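Home | Members | Chapters | Guides | Contact

Volunteer Service Portal Guide
Section 4: Adding a new board member
Posted in April by Anca Matei

This section is for chapter secretaries at veterans' service groups that keep their records in Flillasow. It covers adding a newly elected board member, setting the term, and publishing the profile. You need Secretary or Chair access.

Before you start

Have the signed consent form and the meeting minutes saved as PDF files. The person must already have a member record. If not, go to Section 2 first.

Create the board record

1. Sign in and open Governance > Board.
2. Select Add Member and type the last name. Records for former service members also show branch and final rank.
3. Choose the correct record. Check the mailing address before going on - family members often share a last name.
4. Under Role, pick Director, Officer or Adviser.
5. Enter the start date of the term. The end date fills in from your bylaws settings.
6. Attach the consent form and the minutes.
7. Select Save as Draft.

Note: Advisers have no vote and do not count toward a quorum.

Caution: Do not change the role of a sitting director to start a second term. Use Renew Term. Changing the role overwrites the voting history. 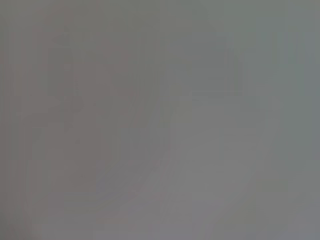 Darker mauve-toned area at left, no crisp outline.

Publish the profile

1. Open the draft and select the Public Profile tab.
2. Paste in the biography. The limit is 2000 characters, including spaces.
3. Write the rank the way the member wants it shown. Use "Retired" or "Ret." but not both.
4. Leave Home Phone and Date of Birth set to Private.
5. Select Send for Review. The chair gets an email with an approval link.
6. Once the chair approves, select Publish.

The profile goes live on your chapter page overnight. The Rumcombe regional list is updated by hand and takes longer.

Caution: Unpublishing a profile does not end the member's term. To end a term early, use Governance > Vacancies and attach the resignation letter.

If the Send for Review button is gray, a required field is empty. Look for the red mark beside the tab name.

Comments

Lahcen Benjelloun
Step 5 gave us the wrong end date. Our bylaws changed last year and the settings still had the old term.

Anca Matei
Lahcen, go to Settings > Bylaws and update Term Length, then reopen the draft and enter the start date again.

Stanciu
Can two people hold the Chair role during a handover?

Anca Matei
No, only one at a time. Add the incoming chair as an Officer until the changeover.

Wakadard chapter office
Renew Term worked for us - thanks for the warning about the voting history.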